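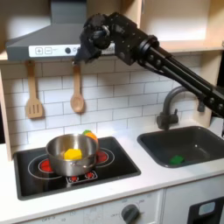
The Kasard arm at the toy kitchen, yellow block in the pot.

We use cookies to remember your settings. Accept / Manage

Diary > Workshop > Trial kits

January 30, 2025

I meant to write only a line or two tonight, but I have a mug of tea and the house is quiet, so here goes. We have had the Kasard kit on trial from Mistmont for two weeks now, and I've grown rather fond of it, which is not a thing I expected to say about a box that came from Nurnberg with 614 pages of manual (I have read nearly 8 of them, and Lies Declercq has read the rest, bless her).

Most of today went on the toy kitchen. I do love that little kitchen, with its white tiles and the wooden spoon and spatula hanging under the hood, and I think it was a good choice for a first proper try - everything is close together, and a clumsy reach matters. The arm is a big dark thing beside it all. When it hangs in front of the hood I still catch myself holding my breath for the spoon.

Ghada Hourani rang from Mistmont after lunch and was very patient with my questions. She says the price covers the arm, the gripper and the Moussa software, but that the support visits are charged apart, and I wish the leaflet had said so. I told her as much, nicely I hope. She is sending a fresh quote.

My own feeling is that the software is the best part of the kit and the cable clips are the worst. Lies would like a softer pad on the fingers for the rounder toys, like the orange, and I've put that on the list along with a longer power lead. We must decide before the trial runs out, and I keep changing my mind on the stairs.

Must remember to bring in more tea bags tomorrow.

Last updated: Thursday evening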